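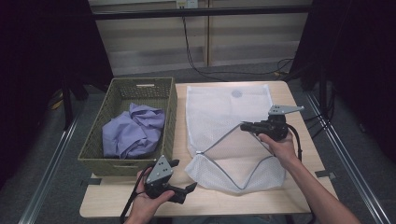 Mesh laundry bags are sold by size, but the useful figure is the fill. A bag closed over too much fabric behaves like a single bundle: water reaches the outer folds and detergent stays in the inner ones. Harriet Boateng, a textile technician in Bamadcombe, recommends filling to half the flat area and no further. A bunched garment such as the lavender one in the green basket should be shaken out, turned inside out and folded once. The white bag beside it is best loaded as it lies, flat on a table with the zip drawn apart into a wide V, so that the fabric goes in without catching on the teeth.

Zips cause most returns. At Clalley, a hire laundry that handles 511 bags, Tobias Crenshaw logged 19 failures up to August. Nearly all began at the slider, which had been left short of the end stop and worked open during the spin. He now closes each zip fully and tucks the pull under its elastic cover where one is fitted.

Bags should be emptied as soon as the cycle ends and dried open. Fine mesh holds lint along the seams, and a soft brush will clear it once the bag is dry.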